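Munodard puts its house rules for robot arms out in the open

12 November 2019

I've been bugging the folks at Munodard for months to let the rest of us see the rules they use before an arm gets anywhere near a person, and this week they finally did it! The whole thing is up on their site, free to download, and I read it last night with a very large cup of coffee.

Quick background if you're new here. Munodard writes control software for arms that share counters and benches with people, and the first draft of these rules went around to a handful of shops back in July. Yesenia Apaza led the rewrite (she also answered my emails at all hours, thank you Yesenia).

The big one is the simulation rule. Any new task has to run 1000 times in simulation without a single contact fault before it's allowed on real hardware, and the simulated counter can't be tidy. Things have to be lying on their sides, handles have to point in awkward directions, and there has to be at least one object that has no business being there.

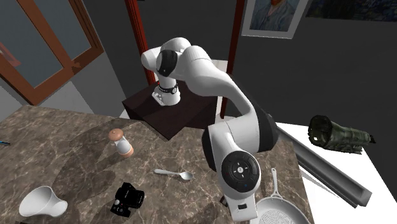
I love that last part. Real kitchens and workshops are a mess, and I've sat through way too many demos where everything was lined up like a store display. Change the gripper or the mounting height and you start the count over, which I expect will cause some grumbling.

After that comes the slow stage: 50 runs at reduced speed on the real arm, with one person whose only job is to stand by the stop button. No phone, no laptop, no "just quickly" fixing something else. Every stop gets written down, even the ones that feel silly.

Not everyone is sold. Anselmo Cifuentes over at Olmedo told me he likes the messy counter idea but thinks the start-over rule is too strict for small teams. "If I move a bracket, I'd like to be trusted to say whether it matters," he said. Fair point, though I'm with Yesenia on this one.

Comments are open through the end of the month, and Lostel has already said it will try the rules on its own benches. If you send something in, copy me, I'm nosy!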